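Trerkero Historic Racing Association
Progress report to the Grokodetti Fund
2021-08-28
Prepared by Ximena Zamudio, events secretary

Where we are

The grant was for bringing the hillclimb back to Trerkero and for getting the electric conversion class off the ground. The hillclimb is going well. The class is going, which a year ago it wasn't, and I'd ask the Fund to read the rest of this section with that in mind.

We have 17 confirmed entries for the December meeting. Most are the usual crowd in the usual cars, several of which have been "nearly ready" since before I joined. Six are conversions. We told you in the application to expect 10, and I'd like to blame the shipping delays for all four of the missing ones, but one owner has simply gone off the idea and bought a boat.

The rules for the class are settled. Pak-hei Lui wrote the first draft over a long weekend and the second draft after the members had read the first. Period bodywork stays, brakes may be upgraded, and any motor is allowed provided the scrutineers can get at it without removing the driver. The clause about artificial engine noise took up an entire evening and has been left out.

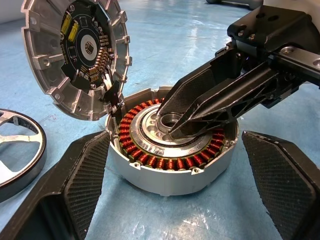
The course

The shire has resealed the bottom section and left the hairpin as it was, having been asked by us to do the opposite. We have written again. The upper barriers are paid for and stacked behind the Tsang paddock, where they'll stay until the ground is firm enough to take a truck. Tsang have been very decent about this and have only mentioned the grass twice.

Timing gear is the one item that came in under budget. The Esa system does everything the old one did and also works in fog, so we'll have to find something else to complain about at the prizegiving. The start beam has been tested on the practice strip. The finish beam has been tested in Pak-hei's driveway, and a proper trial on the hill is booked for once the barriers are in.

Training and scrutineering

Marshal training has been held in two sessions, with a third to come. The high-voltage module was the new part and by far the best attended, possibly on account of the fire extinguishers. Everyone who finished it can now isolate a battery pack, mark off an exclusion area and keep a well-meaning driver out of it. The last of these needed the most practice.
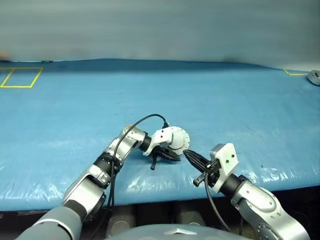

We still need two more marshals with the electrical ticket before the permit can be issued. There are candidates. One lives interstate and would like his fuel paid, and we think that's fair, so a small line for travel has been moved across from catering. The catering people have been told. The sausages are safe.

Money

We have spent around half the grant, mostly on barriers and timing. The remaining large bill is event insurance, which has gone up by $2,000 on the quote we sent you. The broker put this down to the word "electric". We asked what it would cost if we took the word out and were told it doesn't work like that. The increase can be met from entry fees, provided the boat owner's deposit isn't refunded, and under the regulations he helped write it isn't.

Still to do

Finish the barriers, trial the timing on the hill, hold the third marshal session and get an answer about the hairpin. Pak-hei will send the receipts separately, in a format he assures me you'll be able to open. If the Fund would like to send someone up in December, there's a seat in the timing hut and a heater that works on one side.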